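Revised 6/6/19. Replaces the August handout on end effectors.

## Unit 2: Comparing two grippers in simulation

Course contact: Aino Kinnunen. Lab questions: Nelli Turunen.

### Setup

Both grippers are tested on the same simulated arm, with the same controller and the same set of scenes. Only the end effector model and its tool offset change between runs. Load the offset from the gripper file and do not type it in by hand.

- **Galard**: two-finger linkage gripper. The fingertips move on an arc, so tip height changes with opening width.
- **Fluteo**: two-finger parallel gripper. The fingers slide on a rail and tip height is constant.

The height change on the Galard is the usual source of error in student work. If the approach height is computed with the fingers open, the closed fingertips will not be where the planner expects them. Compute it at the width of the grasp.

### Procedure

1. Start the Vorkside scene server and load the scene list.
2. Run all 900 trials with the Galard, then restart the server and repeat with the Fluteo. Keep the random seed.
3. Export the contact log after each set. A log with fewer than 900 trial headers is incomplete and must be rerun.
4. Score each trial as *held*, *slipped*, *missed* or *blocked*. A trial is blocked when any part of the gripper or arm touches an object other than the target before the fingers close.

Report blocked trials separately. They measure clearance and say little about grip force.

### Clearance near large objects

A linkage gripper needs side room. When the target stands next to something tall, the outer links may touch the neighbor before the fingertips reach grasp height. Turning the wrist so that the opening direction runs parallel to the neighboring face often fixes this, provided the target can be held from that direction.

Thin and flat objects raise a separate problem. A phone or a disc lying on a table gives the fingers little to close on, and the table itself limits how low they can go. Log table contact under its own code, 67.

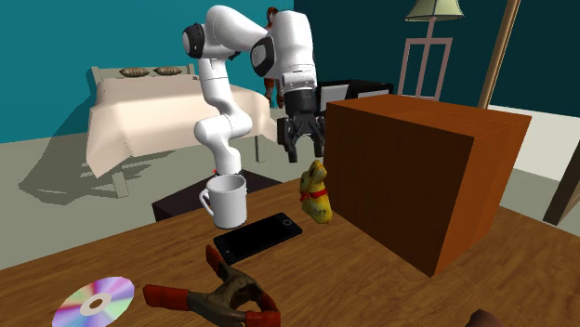
*Fig. 1. Gripper above and slightly to one side of the rabbit figurine, near the large box. Simulated scene.*

For a layout like Fig. 1, write down the following before running the planner:

- the wrist angle you would choose for the figurine, and the side clearance it leaves at the box
- whether the arm can reach the mug handle without passing over the figurine
- the lowest safe fingertip height over the phone

### Submission

Hand in both contact logs, the score table and one page of discussion. Name the files by gripper and seed. The reading is Dalgleish, sections on linkage kinematics and contact models.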